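Zenden is a small shop. Kyung-hwa Hyun and Geum-ok Seok started it with 2 benches and a great deal of borrowed wire, and what we do, day in and day out, is look after one kind of machine: the mobile picking robot, the sort that rolls up to a shelf and lifts things off it.

## How we look after a robot

Every machine that comes to us gets the same unhurried treatment (we do like to take our time!). Geum-ok starts with the gripper, cleaning the finger pads and checking that they close evenly, and then she moves on to the wrist camera, which has usually drifted a hair since the last visit. Kyung-hwa goes over the head camera and the wheels, and once they're both happy the robot goes to work on everyday things, soft toys and bags and boxes, the kind of clutter a real home is full of.
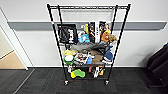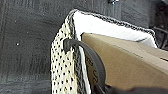 Bags are a favorite of ours for this, as handles and straps will find out a badly set camera sooner than any test card. If a grasp lands off to one side, we go back to the wrist, adjust, and run it again. Each robot does 800 picks with us before it goes home, and we write every miss in the logbook, which you're welcome to read over a cup of coffee. Visits are best after lunch, and the bell at the side door sticks, so please knock.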